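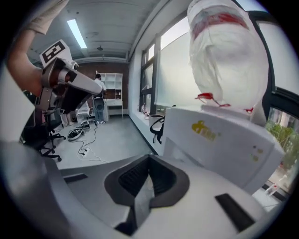

Comparing two handheld grippers in one afternoon: how we do it

Posted by Annag McIver. Last edited in November, bits added since by Ross

Short version for people in a hurry. You've got two handheld grippers, you want to know which one to use for collecting demos, and you have an afternoon. Don't read the spec sheets first. Do the steps below, in order, write everything down, read the spec sheets after.

We did this with the Rankin (ribbed rubber jaw, chunky body) and the Trudine (longer fingers, lighter). Same steps work for any pair as long as both have a wrist camera and some way of being tracked. Numbers are ours. Yours will be different.

What you need

Two grippers, charged
Camera lens cloth
Printed marker, one per gripper, stuck on flat
Tape for the floor
A kitchen scale
Five or six things to pick up (see step 4)
A second person. You can do it alone but it takes twice as long and you'll get sloppy
A laptop with the Clustier recorder on it, or whatever you record with
Paper. Yes paper

Step 1. Weigh them

Before anything else. Weigh each one ready to use: battery in, camera on, marker on, cable strap on if you use one. Rankin was 532 g. Trudine was 512 g. So nothing in it, on paper. In the hand there's a lot in it, as the Rankin carries its weight up at the front and by the end of a session you feel it in the wrist. Hold each one out level at arm's length and note when you want to put it down. Not scientific. Do it anyway.

If one of yours has the battery in the handle, write that down as well. Explains a lot later.

Step 2. Clean the lens, check what the camera sees

Wipe lens. Start recorder. Hold the gripper as if you're about to pick something up and look at the preview.

You want:

both inner faces of the jaw in view, and the gap between them
the gap low down but not lost off the bottom
enough room above to see the thing you're reaching for before you get there

Rankin's body takes up a big strip along the bottom of the picture. Looked like a waste to me, but Marek pointed out it never moves, so you can mask it once and forget it. Trudine shows more room and less jaw. Which is better depends what you're training. For picking small things off a table I want the jaw. For anything where you walk across the room I'd want the room.

Open and close the jaw all the way ten times with the preview up. Watch for the fingers covering the target at the last moment. If they do, tilt the camera mount a notch and go again.

Step 3. Sort the light out

Our room has a row of tall windows down one side. Frosted, mostly, but still very bright against a brick wall at the back. Auto exposure hates this. You turn towards the windows and the jaw goes to a black blob, turn back and it takes ages to recover.

Do this for each gripper:

Stand in the middle of the room. Face the windows. Count to five.
Turn to face the wall. Count to five.
Go back and forth three times.
Play it back and look ONLY at the jaw. Can you still see the edges of the rubber in every turn?

If not, lock the exposure. On the recorder it's under Camera, then Fixed. Set it facing the windows with the jaw half open and leave it. Lock both grippers at the same setting or the comparison is worthless. We lost our first run to this, I'd locked one and not the other.

Black rubber on a black jaw is the worst case. Kenneth wants to try grey pads. Not done yet.

Step 4. Pick your objects

Not cubes. Everyone tests with cubes. Everything can pick up a cube.

Our list:

Something in crinkly plastic. Shiny, shape changes when you squeeze it, reflects whatever light is behind it. If a gripper copes with this it copes with most things
Small bottle, half full
A roll of tape lying flat
A marker pen
A folded cloth
A coffee mug by the handle

Put down tape marks for the start and end positions. Same marks for both grippers, all day. Don't let anyone tidy up.

Step 5. Check tracking before the real runs

Marker goes on top, flat, facing up, nothing overhanging. Then do the stupid test: wave it about. Slow circle, fast circle, tilt left, tilt right, arm right up above your head, arm down by your knee. Look at the tracking trace afterwards for gaps.

Over 30 seconds of waving the Trudine lost tracking twice, both times with the wrist rolled right over. Rankin once. If you get more than a handful, look at the marker first (bubbles under it, a curled corner) and the lighting second. A glossy print near a ceiling light washes out. Print matt.

Also try it with both grippers going at once if you'll ever collect two handed. Stand side by side, reach across each other. Tài and I did this and the traces swapped over halfway, becuase we'd printed the same marker number twice. Check the numbers. Really.

Step 6. The real runs

One person picks, one person writes. Swap every object, or the tired arm ends up in the results.

For each object, each gripper:

Start recording
Say the object name out loud (saves hours later)
Pick up from mark A
Hold it, count to two
Put down on mark B
Back to A
Ten goes
Stop recording

Writer puts a tick for clean, a dash for fumbled but got there, a cross for dropped or missed. Don't discuss it. First impression goes down. You can argue over the video later and we did.

Don't change your grip style to suit the gripper on the first five goes. After that do what you like, and note the go where you changed.

Step 7. What we got

Plastic wrapped thing: Rankin clearly. The ribs bite into the loose wrap and it stays put. Trudine's smooth fingers let it twist round. Eight ticks against three.

Bottle: no difference.

Tape roll flat on the table: Trudine. The longer fingers get under the edge. Rankin jaw is too deep in the body, you end up knocking the roll along with the housing before the pads touch anything.

Pen: Trudine, just.

Cloth: both fine. Rankin leaves it creased, if you care.

Mug: Rankin. Trudine had the handle but the mug swung.

Whole afternoon came to 1411 frames that we marked up by hand for jaw position, sampled across all the clips. Too many. Half would have told us the same. Marek did most of them, thanks Marek.

Step 8. Check the video from the robot's side

People skip this one. Your handheld gripper is only any use if the arm's gripper sees the same thing. So mount the matching head on the arm, drive it to mark A, and put a still from it next to a still from the handheld at the same spot.

Look at:

height of the jaw in the picture
how much of the object you can see at 10 cm away
colour. If one's warmer than the other fix white balance now

Ours were off by a bit on the Trudine, the arm mount sits slightly further back. A shim sorted it. Curkov sell a mount with slots so you can slide it, we've ordered one, will update when it turns up.

Things that went wrong

Power strip too near the walking path. Cables everywhere by mid afternoon and you do not want to trip holding two grippers. Run them along the wall before you start.

Chairs. Wheel them right out of the way. They get into the background of every clip, and they move, and then your "same conditions" aren't.

Battery on the Rankin drops the frame rate when it gets low, without telling you. Check the rate at the start of each object. If it has dipped, swap the battery and redo that object from go one.

Jaw squeak. Not a problem for anything but it drives you mad. Loosen the left pin a quarter turn.

Which one then

We kept the Rankin for bagged and wrapped stuff and the Trudine for table work. Not a satisfying answer, I know Kenneth wanted a single winner. If I could only have one I'd take the Rankin and put up with the tape roll.

Comments

Kenneth Gunn: Fair. But what did you set the closing force to? The wrapped result could just be force.

Annag McIver: Default on both. Good point though. Will rerun the wrapped one at matched force on Friday if I can get the room.

Tài Hà: can confirm re marker numbers. Put the number on the back in pen as well, before you stick it on, otherwise you're squinting at squares.

Ross Farquharson: Added the battery note above. Also step 3, the Fixed setting resets if you unplug the camera. So lock it AFTER you've plugged everything in.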